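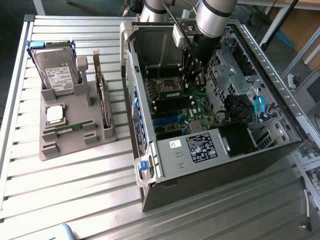
Ticket: Cell stop and restart procedure, desktop assembly cell
Project: Clorkero
Opened by: Myroslav Romaniuk
Assigned to: Zhenhua Luo
Status: Closed, one follow-up open
Severity: Medium

Problem as reported
Card insertion aborts on the force limit. The arm backs off a little and holds, still gripping the card. The operator clears the fault on the pendant and picks Resume, and the program retries from the same point with the same grip. Three aborts on the last shift, all on the card step. No injuries and no scrapped boards, but on the last one the operator reached into the chassis to straighten the card while the arm was in hold. Our written rule does not say whether that is allowed. I want the rule fixed along with the fault.

Myroslav

Comment 1, Zhenhua Luo
Pulled the controller log. The limit is tripping where it should. Please do not raise it. I know the old note from the Wuro line says to bump it until the aborts stop, but that note was written for a different product and should have been retired in November.

Checked so far:
Force sensor zero: fine.
Tool center point: fine against the pin.
Gripper finger pads: worn on one side. Replaced.
Fixture position: off at the card end. The fixture had been unclamped for cleaning and put back without running the locate routine.

Comment 2, Zhenhua Luo
Reran the locate routine with the new pads on. Ran the card pick and insert at reduced speed, 17 cycles, no aborts. Then went back to normal speed and left it with second shift.

On the cards: the gripper closes wherever the program says the card is. If the fixture has moved, the card comes up tilted and the bracket meets the case before the edge reaches the slot. The force limit then does its job. 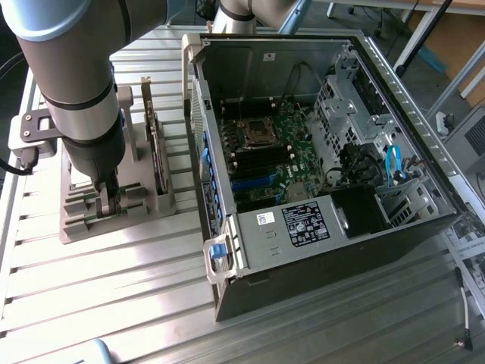

It is worth watching the pick as well as the insert. A bad grip can be seen at the fixture, before anything is near the motherboard. I would like a hold point there on the first unit of every shift.

Comment 3, Myroslav Romaniuk
Agreed on the hold point. What about hands in the chassis? Two people told me "hold" means safe.

Comment 4, Zhenhua Luo
It does not. Hold is a program state. The drives are still powered and the arm can move again from the pendant. For this cell, hands go in only with the protective stop on and the pendant in the hand of the person reaching in. I have written it up below. Shi reviewed the wording.

Rule as of this ticket
1. Force abort: do not press Resume. Press the protective stop first.
2. Take the pendant with you. One person at the table.
3. Support the part by hand before opening the gripper.
4. Check the part and the slot. If either is marked, tag it and set it aside.
5. Return the arm to home at reduced speed and restart from the pick.
6. Second abort on the same step: stop the cell and open a ticket.
7. Any time the fixture is unclamped, run the locate routine and initial the sheet.
8. Force limits are changed by engineering only, with a ticket number in the comment line.

Finger pads go on the maintenance list at 1,000 cycles, with a look at 300.

Comment 5, Myroslav Romaniuk
Posted at the cell and read through with both shifts. No aborts on second shift. One question came back — rule 5 means the finished steps on that unit have to be skipped by hand, and the skip menu is easy to get wrong. Can the program remember the last good step?

Comment 6, Zhenhua Luo
Yes, but it is a program change and needs its own test. Opened separately under Mamico. Until then, two people confirm the skip on the screen. Closing this one.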